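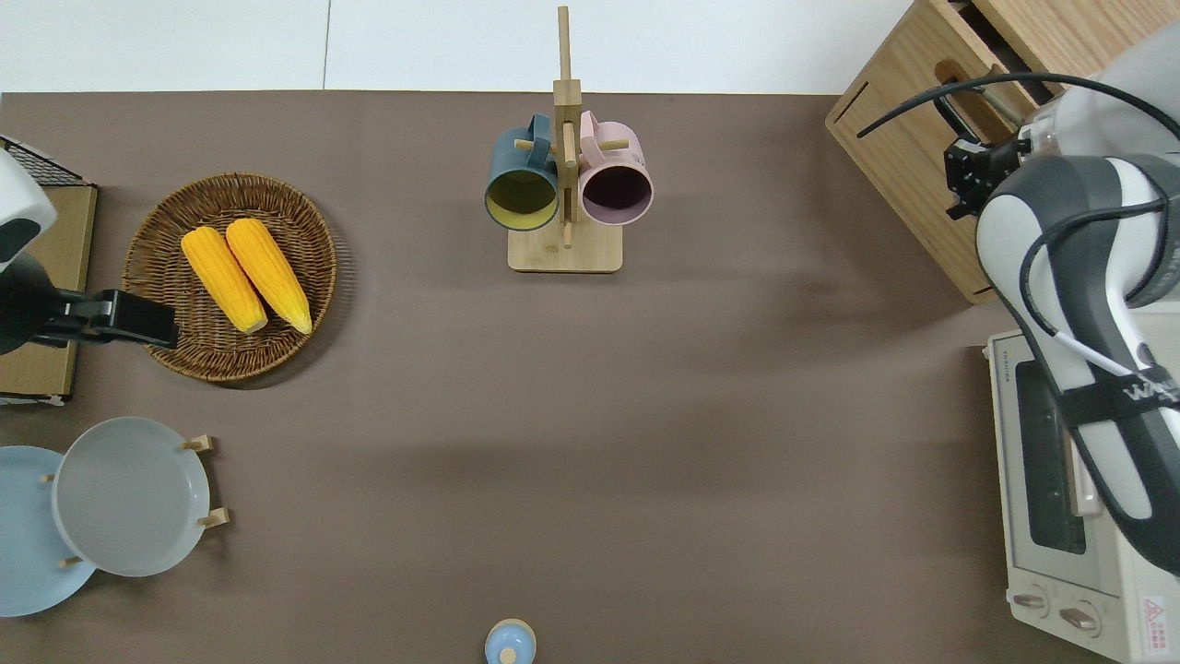
About Dillier

Dillier tests household ceramics and glassware for small manufacturers and importers. The company was set up in 2000 by Nerea Goicoechea and Ignacio Valcárcel in a rented unit in Villanueva. Work covers glaze adhesion, thermal shock, handle strength and dishwasher wear.

We use cookies to count visits. Accept | Settings

Samples are logged on arrival and held at room temperature for 12 hours before testing. Handle loads are applied in steps until failure or the agreed limit.
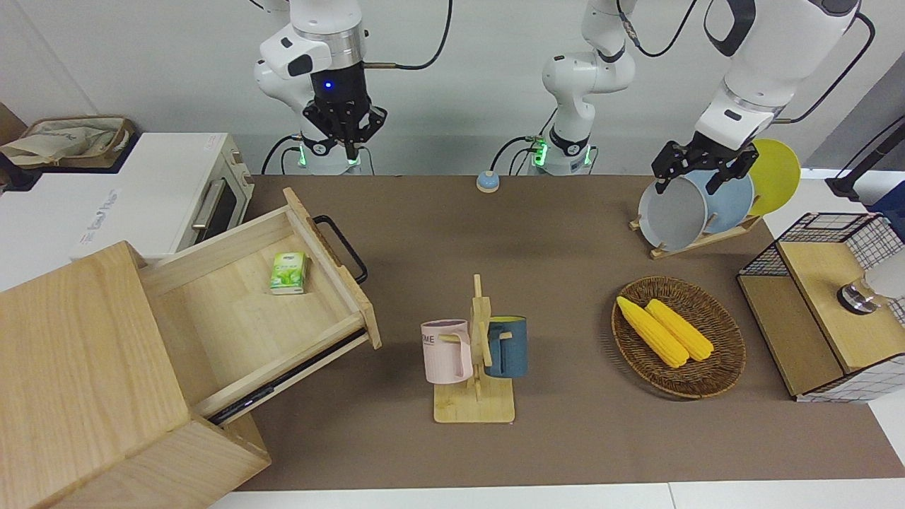 Staff and clients

Soledad Olmedo runs the thermal laboratory. Trinidad Carrasco handles reports and sample returns. Regular clients include Prorov and Dravilov, both on annual contracts. In the last contract year we issued 221 reports, of which 215 went out by the agreed date.

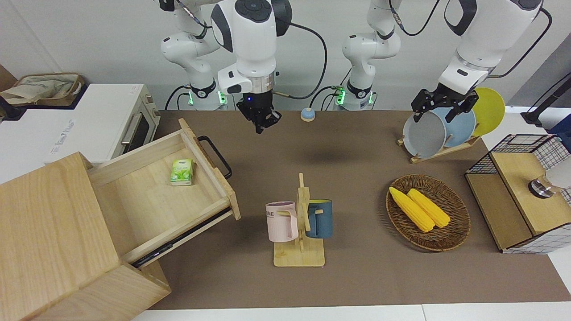

Do you test single pieces?
Handle strength can be tested on one piece. Thermal shock needs a set from the same firing.

Reports list the method, the load or temperature at each step, and the point of failure. Raw readings are supplied on request

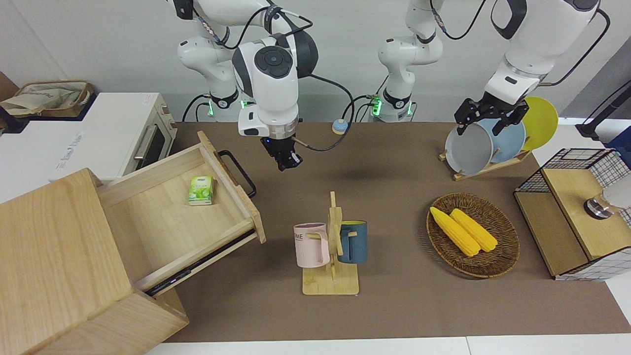 as a spreadsheet, with one row per sample. Broken pieces are kept until the client has signed off the report, then returned or crushed.

Print this page | E-mail this page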